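Monti Regional Toy and Game Library
Frequently Asked Questions
Last updated June 28, 2023

Who can join the library?
Membership is open to any resident of the Monti district aged 16 or over. Children may borrow on the card of a parent or guardian. Schools, child care centres and neighbourhood houses may apply for an organisation membership, which carries a higher borrowing limit.

How do I apply?
Applications are made at the service desk. Please bring photo identification and one document showing your current residential address. Concession card holders should present their card at the time of application, as discounts cannot be applied retrospectively.

What can I borrow?
The collection holds nearly 2000 items, including board games, jigsaws, construction sets, mechanical puzzles, dress-ups and outdoor play equipment. Of these, 316 are classified as suitable for children under three and carry a green label on the storage bag. Reference sets marked "Library Use Only" may not be taken home.

How many items may I have at one time?
Household members may borrow up to six items, of which no more than two may be large outdoor items. Organisation members may borrow up to 15.

How long is the loan period?
Three weeks. Loans may be renewed once, provided the item has not been reserved by another member. Renewals can be made in person, by telephone or through the Numinard online catalogue.

I cannot log in to Numinard. What should I do?
Your user name is the number printed on the back of your membership card, entered without spaces. If your password is not accepted, select "Reset" and follow the prompts. Members who joined before the current catalogue was introduced will need to have an email address added to their record by library staff.

What happens if a piece is lost or broken?
Please tell staff when you return the item. No charge is made for ordinary wear. Where a missing piece makes a game unusable, the member will be asked to pay the replacement cost, up to a maximum of $60 per item. Payments are refunded if the piece is found within three months and the receipt is produced.

Should items be cleaned before they are returned?
Yes. Hard plastic items should be wiped with warm soapy water and dried thoroughly. Puzzles with stickers should be wiped with a damp cloth only and must not be immersed. Batteries should be removed.

Do puzzles need to be solved before return?
No. Twisting puzzles are accepted in any state. Jigsaws should be broken up and returned in their bag.

Do you accept donations?
Donations in good condition are accepted from February to September. Soft toys, electrical items and games with missing parts cannot be taken.

Who should I contact about an unresolved complaint?
Complaints should be addressed in writing to Amedeo Greco, Manager, Member Services. A written response will be provided within 10 working days. 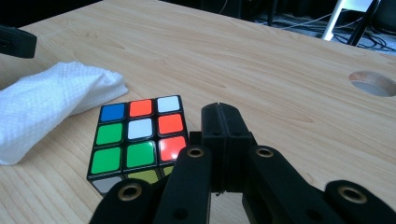
Rubik's cube, twisting puzzles category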